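Filed under: House Notes > Meetings & Minutes
2 min read

Firnlow Shared House - minutes, October, 7:30 p.m.

Present: Khôi Chu (chair, by virtue of having the good chair), Lâm Quách (minutes). Apologies from Bickerstaff, upstairs, who is against meetings.

1. Last minutes
Approved without being read.

2. Heating
Khôi reported that the bill went up by 60 dollars. Lâm proposed more blankets. Khôi observed that we own plenty of blankets, and that they are never where the cold people are. Carried over to item 3.

3. Cream-colored textiles
Long discussion. It was agreed that anything cream and washable gets folded the same day it comes out of the dryer, and that a bunched-up heap with one straight edge does not count as folded. Khôi asked for thirds. Lâm prefers halves, then halves again. Thirds passed on the chair's vote, with a grumble recorded.

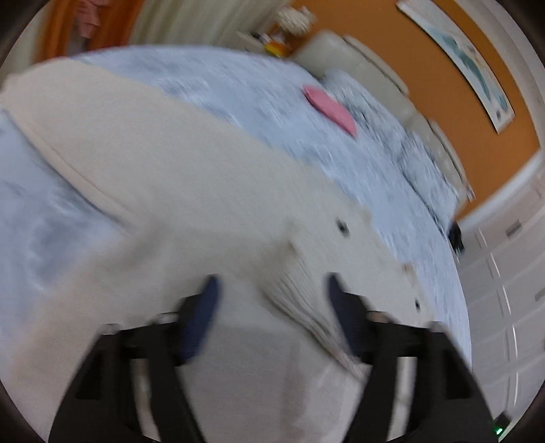
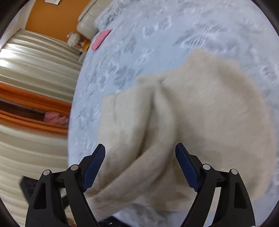
4. Cupboard space
The hall cupboard is full of Pleris storage bags, still in their wrapper, bought to save space. Lâm will open them before the next meeting. Khôi asked that this be written down, and it has been.

5. Laundry kitty
Stands at 100 dollars. Khôi wants to spend it on a Zeluten drying rack, which costs about 200. Lâm pointed out the gap. Deferred until there is more kitty or less rack.

6. Any other business
Bickerstaff sent down a note asking us to keep it short. Noted at 8:40 p.m.

Next meeting: same room, bring your own tea.

Contact the house | © Firnlow Shared House | Back to top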